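4 July 2022

Workshop notes, props bench. Mostly about oversized balls, a bit about floors, and some moaning about glue.

Right, so the big ball question. For anyone reading this who wasn't in on the chat last week: the Fallesthorpe summer fair wants a set of giant sports props for the games field, things that children can lug about, adults can pose with, and that will survive being dropped a lot. The one everybody is excited about is the American football, the huge one. I've been at it most of the morning and I'm writing this up while the kettle's on, so forgive the crumbs.

Size first. The brief said "as big as you can hug", which I love as a measurement and also want to throw in the bin. Whose hug? I went with mine, and then stuffed a couple of bin bags with offcuts to see what it felt like to carry something that fat in the middle. Verdict: a pointed ball is much nicer to carry than a round one of the same bulk, as your arms find the narrower bit and sort of hook on. A round one just rolls down your front until you're clutching it with your knees. I'd forgotten that from the beach ball job.

Weight target is 900 grams for anything a child might be on the other end of. I'd like to keep the football under that, skin and all. The foam core I tried for the beach ball came in at over 2000 before I'd even covered it (never again!), so for these we're on the inflatable bladder with a stitched cover. Nindinville do the bladders, and they're good, but the valve sits proud and you can feel it if you lean your cheek on the ball, so I want a padded ring round it. Cut two from the grey felt, sitting in the biscuit tin if anyone wants a look. Please don't put biscuits back in the tin.

Cover material. I've had the Gesutum sample book out on the bench and there are three browns in it I'd be happy with. The one I keep going back to is their 3606, a reddish sort of chestnut with a decent grain pressed into it. The smoother ones look like a sofa. Grain matters more than I thought on something this size, and if the bumps are too fine the whole thing reads as flat brown from across a field. Too coarse and it's an orange. A basketball orange, I mean, although also the fruit. 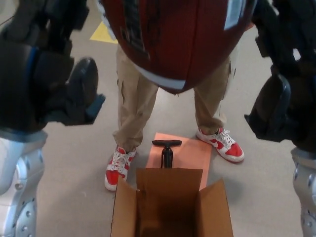
Stripes are what I've been dithering over. Do we need them at all? They're a pain to sew, as the curve pulls the white away from the brown and you get a pucker exactly where people look. I'd half decided to leave them off and save an afternoon, but then look at how much work the white band is doing round the bottom end of this one. From the front you get a great wall of pebbly brown with seams running up and down it, and that band is what tells your eye the thing is curving away from you. So stripes are staying, grumble grumble. It's also big enough to hide whoever's behind it from the chest up, and that's the effect the fair people were after: ball with legs. Red and white trainers underneath look brilliant against it too, so I might suggest the helpers on the field wear something loud on their feet.

Which brings me to the thing I hadn't properly thought about, and that's walking. With a ball that size held up high you can't see over it, and depending on how you hold it you can't see much in front of your toes either. I had a go up and down the workshop with my bin bag version and found the extension lead with my shin. For the fair I think we want:

- carrying only on the mown bit, no slopes
- a second person walking alongside if it's going any distance
- no guy ropes anywhere near, please, please

Handles are the other option. I sewed a pair of webbing loops on the test cover and hated them, they made it look like luggage. Could try a hidden pocket in the seam on the back, just deep enough for your fingertips. I'll mock one up on scrap before I commit.

Seams. I want them darker than the body, and I'd rather do it with the thread and a bit of dye than with piping. Tried the Restrepo dye pen on an offcut and it went on nicely but bled about 15 mm along the grain when I was heavy-handed. Lighter on the second go and it was fine. Leave the pen standing tip down in the mug, it dries out on its side and I've already killed one.

Small patch for the maker's label up near the top, pale so it shows. I've got some cream cotton tape left from the bunting. Any lettering wants to be big and simple, since fiddly type on a bumpy surface goes to mush the moment you step back. I did a test print on the 3606 and could hardly read my own handiwork from the door.

Glue moan, as promised. The contact adhesive has gone stringy again. I think the lid wasn't seated and it's been sitting on the sunny sill. I've moved it to the bottom shelf of the cupboard and written LID on it in marker. New tin is on the order list along with needles for the heavy machine (the last leather point snapped on the double seam at the nose, where all the panels meet and everything gets horribly thick).

Still to do before August:

- unpick one panel on the test cover and trim the seam allowance at both points
- pocket handle mock-up
- weigh the bladder with the felt ring on
- ask the fair whether they want laces, because if they do I need to find some fat white cord
- sweep under the cutting table, it's all brown fluff

The felt ring is on the scales now and I need to find the batteries.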